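Why Does Bread Dough Grow?
Kitchen Science for Kids

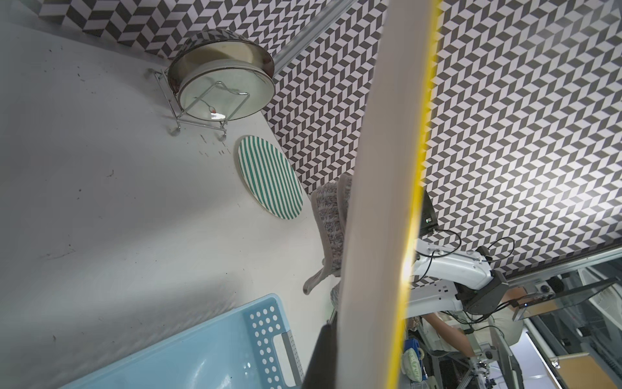

Meet the yeast!

Have you ever mixed up some bread dough, gone off to play, and come back to find it twice as big? Something in that bowl was busy while you were gone, and it was alive!

Yeast is a tiny living thing, a cousin of the mushroom. One yeast cell is so small that you need a microscope to see it. Line up 4,000 of them and the whole row would still fit across a small cookie. The dry yeast in a packet looks like tan sand, but each of those grains is a big crowd of cells, all asleep. They wake up when they get warm water.

What does yeast eat?

Sugar! Flour is mostly starch, and starch is made of lots of sugars hooked together. When flour gets wet, some of that starch breaks apart into sugars the yeast can use. As the yeast eats, it gives off a gas called carbon dioxide (say it: CAR-bun die-OX-ide). It's the same gas that makes soda fizzy, and the same gas you breathe out.

So where does the gas go?

It gets stuck! Wheat flour has proteins in it that join up when you add water and start kneading. They make a stretchy stuff called gluten. Think of bubble gum. The gas pushes and the gluten stretches, and you get bubble after bubble until the dough is puffed up like a pillow. Next time you have a slice of bread, hold it up to the window and look at all the holes. Every one of them used to be a bubble.

Then what happens in the oven?

For the first few minutes the yeast works faster than ever, and the bubbles swell in the heat. Then it gets too hot and the yeast dies. (Don't feel too bad, it had a great lunch.) The dough sets firm around the holes, and the outside turns brown and crunchy. Many breads bake at 400 degrees, so leave the oven part to a grown-up.

Try it: blow up a balloon with yeast

You need an empty plastic bottle, a balloon, a packet of yeast, a spoonful of sugar and some warm water. It should feel like bath water. Hot water will kill the yeast!

1. Pour the warm water into the bottle, a few fingers deep.
2. Add the yeast and sugar and swirl it.
3. Stretch the balloon over the top of the bottle.
4. Put it somewhere warm and wait half an hour. Keep peeking!

Now try it again with no sugar. Which balloon got bigger?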